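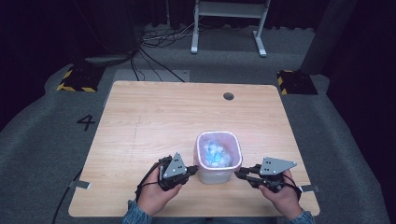 Page last changed: 1/20/19

Rundley's desk bins to go under office tidying plan

Council staff in Rundley will lose the small wastebaskets at their desks from June, under a plan that managers say will cut waste and that plenty of the people who have to live with it doubt will do anything of the kind.

The proposal, drawn up by the office services firm Trolter, covers 329 desk bins at Kenora House and the annexe on Alhassan Street. They would be replaced by 50 larger bins placed in corridors and kitchens, with separate openings for paper, plastic and everything else.

Trolter puts the saving at around 3440 pounds a year, mostly in liners and in the time cleaners spend changing them. The report does not say how that time was measured, or whether the larger liners needed for the corridor bins have been set against the total. Asked twice, the firm said a fuller breakdown would follow.

The case against the desk bin is easy enough to make. It is a small square white plastic thing with a liner folded over the rim, and it does not take much to fill one. A crumpled wad of light blue plastic will take up most of the opening by itself. Under the present cleaning rules the whole liner is then tied up and thrown out, even if there is only a single wrapper in the bottom.

Whether a longer walk cures that is another matter. Nhyira Agbeko, who represents staff on the second floor, said the council had tried something similar in the planning office and ended up with carrier bags hanging from drawer handles.

"People don't make less rubbish when you take the bin away," she said. "They put it somewhere worse. I had a colleague keeping apple cores in a mug."

The planning office trial is mentioned in one line of the report, which calls it "broadly positive". No figures from it are given.

Augustina Kwofie, the council's head of buildings, said the change was about sorting as much as saving. Most of what goes into a desk bin is mixed together and cannot be recycled, she said, and soft plastic in particular ends up with the general waste.

That may be so, but the council's own contractor does not accept soft plastic in any of its recycling collections. Ms Kwofie confirmed that wrapping and bags put in the new plastic opening would have to be picked out again by hand or sent for burning. Talks with the contractor are "at an early stage".

A staff survey on the plan drew 381 replies. The results have been shared with managers but have not been published.

The old bins will be offered to local schools, although none has yet asked for them. Comments can be left at the Kenora House front desk.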